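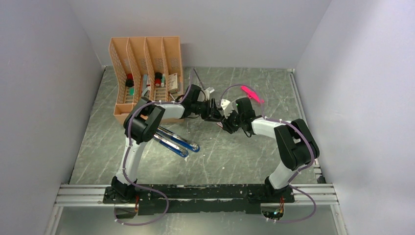
Does a Drawer Divider Earn Its Space?

The owner of Brunar, a shop that sells storage for kitchens, desks and bathrooms, has been in the trade long enough to distrust most of what is on its own shelves. I went in with the same attitude. I have bought bins to hold smaller bins, and I have thrown out both. So when the shop agreed to talk about compartment organizers, the kind with long parallel slots and an open front, I asked first why anyone should pay for a piece of plastic that does what a shoebox does.

"A shoebox does it fine," the owner said. "If you have four kinds of thing and four shoeboxes, go home. I won't sell you anything."

I pointed out that this was an odd way to run a store.

"People bring things back. I would sooner lose the sale than do the return."

The shop stocks 207 storage products, and by the owner's own account most of them are the same product in another color. The Stitari line comes in ten colors, peach among them. The Clotitetti line is taller and has solid sides. I asked whether solid or perforated sides made any difference, expecting to hear about airflow.

"For a sponge, air matters. For a box of tea bags it doesn't matter at all. The holes are there so you can see what's in the end slot without picking the thing up. And they save plastic, which the maker likes."

So the customer pays the same for less plastic?

"The customer pays more. It's called a design."

We moved on to what people put in them. The owner has a low opinion of the catalog photos, where every slot holds one category and every label faces front. In real homes, the owner said, it goes by shape. Long thin things end up with long thin things, and a carton goes in whichever slot it fits, usually leaning. Then the small stuff arrives and slides down to the front, and that is where it stays until somebody moves house.

"Look at any organizer that's been in use for a month. There's always one little thing sitting by itself at the bottom. Nobody put it there on purpose. It fell out of a pack, or it was too short to stand up with the others."

I said that sounded like an argument against long compartments.

"It's an argument against long compartments for short things. They are very good for packets. You lay packets lengthwise, one over another, and you pull from the top. They're good for tubes and cylinders, anything that rolls, because the divider stops it rolling. For loose batteries or hair ties they are terrible. You want a cup."

This was more candor than I had planned for, and I pushed on the price. The four-slot model costs five dollars more than the three-slot model of the same width. That means the buyer is paying for one more thin wall and getting narrower slots in return.

"Yes," the owner said, and waited.

And is it worth it?

"Measure the widest thing you own that has to go in. If it fits the narrow slot, buy the four. If it doesn't, the fourth slot is no use to you. Most people don't measure. They count the slots and think more is better."

I had brought a list of claims from the Bangera leaflet, which the shop keeps in a rack by the register. It says that a sorted shelf saves 60 hours a year. I asked where the number came from.

"I have no idea. I asked the rep once and the rep asked me what I thought it should be."

The leaflet is still in the rack. When I mentioned this, the owner took one out, read it over again and put it back. "It has a good diagram for measuring on the other side," was the explanation, and in fairness the diagram is clear.

On the subject of where to stand an organizer, we disagreed. I think they belong in a drawer or a cupboard, because anything left out on a counter becomes a place to drop mail. The owner thinks a drawer hides the problem. With the tall edge toward the back wall and the low lip toward you, the argument goes, you can reach in from the front and see that a slot is full before you buy more of whatever is in it. I said I had kept one on my own counter in just that position and had bought a second box of crackers anyway.

"Was it in the slot?"

It was on top of the slots, lying across them.

"Well," the owner said.

There is one piece of advice from the shop that I have tried since, and I can report on it without much enthusiasm. Leave one compartment empty for the first week. Whatever drifts into it is the category you forgot to plan for. Mine collected two pens, a roll of tape and a takeout menu, and I don't know what that category is called. The tape stayed. The pens went back to the desk, where there were already too many.

I asked before leaving what the owner uses at home.

"A bread pan for the spices. Two mugs with broken handles. And one of the four-slot ones, under the sink — the return somebody made with a crack in it."

Brunar is open until six. Returns are accepted with a receipt, and the measuring tape on the counter is free to use.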